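Chapter 4
Wood That Keeps Moving

Key terms: grain, growth ring, earlywood, latewood, heartwood, sapwood, fiber saturation point, equilibrium moisture content, tangential, radial, quartersawn

The big oak door at Skernivholm sticks every July. It has been planed down, rehung, waxed, and scolded, and in winter it swings so easily that a draft will push it open. Zulmira Rocha, who looked after the house for many years, kept a notebook of the gap between the door and its frame. In the dry months she could slide two coins into it. By midsummer she couldn't fit a sheet of paper.

Nothing was wrong with the door. It was doing what wood does, and what it will go on doing for as long as there is any of it left to hang on a hinge. The oldest beam in the same house came from a tree cut in 1255, and that beam still swells and shrinks with the seasons too. Think about that for a minute! The tree has been dead for longer than most countries have had their present borders, and the wood still answers the weather.

This chapter is about that movement: where it comes from, why it is stronger in one direction than another, and how people who build with wood have learned to live with it. You met the parts of the tree in Chapter 3, so we will go quickly over those. If the words heartwood and sapwood have already slipped away from you, go back and look at the cross section on the fold-out page before you read any further.

A bundle of straws

Take a handful of drinking straws, hold them upright, and squeeze them together. You now have a fair model of a piece of softwood. Most of the cells in a trunk are long, thin, and hollow, and they run up and down the tree. When we talk about the grain of a board, we are talking about the direction these cells run.

The straws explain a lot. Push down on the ends and the bundle is stiff. Pull it apart sideways and it comes apart in your hands. That is why firewood splits so neatly from top to bottom and why you would never try to split a log across its middle. It is also the reason a chair leg is cut with the grain running along its length. A leg cut the other way might hold up a cat.

Water sits in this bundle in two places. Some of it fills the hollow middles of the cells, the way juice fills a straw. This is called free water. The rest is held inside the cell walls themselves, and this is called bound water. A freshly cut tree has plenty of both.

As a log dries, the free water goes first. The wood gets much lighter, but its size hardly changes at all. Then comes the point where the hollows are empty and the walls are still full. We call it the fiber saturation point, and it is one of the most useful ideas in this whole book. Once wood dries past it, the bound water begins to leave, the walls get thinner, and the board starts to shrink.

Three directions, three answers

Now for the part that students tend to enjoy most. Wood doesn't shrink evenly. Along the grain it barely shrinks at all, so little that a carpenter can usually ignore it. Across the grain it shrinks a good deal, and even there it has two different answers.

If you measure from the center of the trunk straight out toward the bark, you are measuring in the radial direction. If you measure along the curve of the growth rings, you are measuring in the tangential direction. In most kinds of wood, tangential shrinkage is the larger, often close to twice as large. A round slice from a trunk will nearly always crack as it dries, with one long split running from the edge toward the center. The rings are trying to become shorter circles, and the wood inside them won't shrink enough to let them.

A plain-sawn board, sliced straight off the side of a log, shows curved rings on its end. It tends to cup as it dries, and the edges lift on the side that faced the bark. A quartersawn board has rings that stand nearly upright when you look at the end. It stays flatter and changes less in width. It also takes more work and wastes more of the log, so it costs more. Go to a lumberyard and look only at the ends of the boards. You will never see a stack of wood the same way again.

The width of a tabletop

Doors are good teachers, but tables are better. A tabletop is wide, it is usually made of several boards, and everyone notices if it isn't flat.
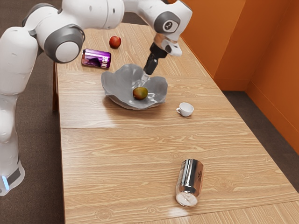 Figure 4.1 A long table in light wood (computer rendering).

Suppose you are building a solid wood top 70 inches long, with the grain running the long way. Over a year, the length will stay so nearly the same that your tape measure may not show the change. The width is another story. Depending on the species, how it was sawn, and how damp the air gets, the top may grow and shrink by an amount you can see from across the room.

So what happens if you screw that top down tight to a stiff frame? In the damp months it pushes against the screws and may bow upward. In the dry months it pulls, and since it can't pull the screws together, it splits. Old furniture is full of splits like these, and they make wonderful detective work. A crack along the grain near a row of fixed screws usually tells you just what the maker forgot.

Good makers have come up with all kinds of ways around this. They cut slots in place of round holes so that the screws can slide. They use small wooden buttons that hook into a groove and let the top slip back and forth while holding it down. They fit a breadboard end, a strip that runs across the end of the top, and glue it only at the center so both sides are free to move. None of these methods stops the wood from moving. They all make room for it.

Nelly Cáceres taught furniture making with a tabletop she had ruined herself, early on, by gluing a breadboard end along its full width. She passed it around on the first day. Her students could put a pencil through the crack, and she told them she wouldn't trade it for any prizewinner.

Finding a balance with the air

Wood trades water with the air until the two are in balance. The amount of water it holds at that point is its equilibrium moisture content. If you move the wood to a damper room, it takes in water and settles at a higher number. Move it somewhere drier and the number drops. This takes time, and thick pieces take much longer than thin ones.

Paint, oil, and varnish slow the trade. They don't end it. A finish on one face only can even make trouble, as the bare face gains and loses water faster than the coated one and the board begins to curl. That is why you will so often find varnish on the underside of a well-made top, where only small children and dogs are likely to admire it.

Try it yourself: the strip test

You will need 2 thin strips of the same wood, one cut along the grain and one cut across it, a ruler, a pencil, and a plastic bag with a damp cloth inside. Let both strips sit in the classroom for up to 4 days. Measure the length of each and write it down. Put the strips in the bag, keeping them off the cloth, and seal it. Leave it overnight and measure again. Then set the strips out in the room and keep measuring once a day until the numbers stop changing.

Before you open the bag, write down which strip you expect to change more. Draw your results as a line for each strip on the same graph. Compare your graph with a group that used a different kind of wood, and talk over anything that surprises you. Uneven results are welcome! Real boards are uneven too.

What comes next

Section 4.1 looks closely at the cell wall and at how bound water is held there. Section 4.2 covers drying, from open-air stacks to heated kilns, and includes a table of shrinkage values for common species. In Section 4.3 we return to the sticking door at Skernivholm, with Zulmira Rocha's notebook pages printed in full, and you will use them to work out how damp the front hall was in each month of the year.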